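**Can I leave my arms powered while I swap the props?**

Please don't! I hit the stop first, every time, even if it's only a bag that's slid off its spot. The Garnosmont rules say the same (page 39, if you want to look it up).

**Do both arms need their own clear zone?**

Yes - I mark mine before anything gets switched on, and neither arm crosses over without a slow test run.

**What about straps and loose bits?**

Backpacks are the worst for this.
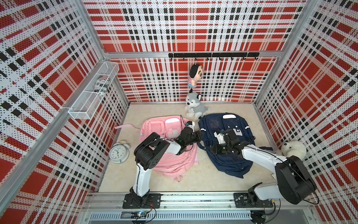

I keep straps away from the rail and check the cables on each arm before I start. If a strap does snag, stop, free it by hand and write it in the log.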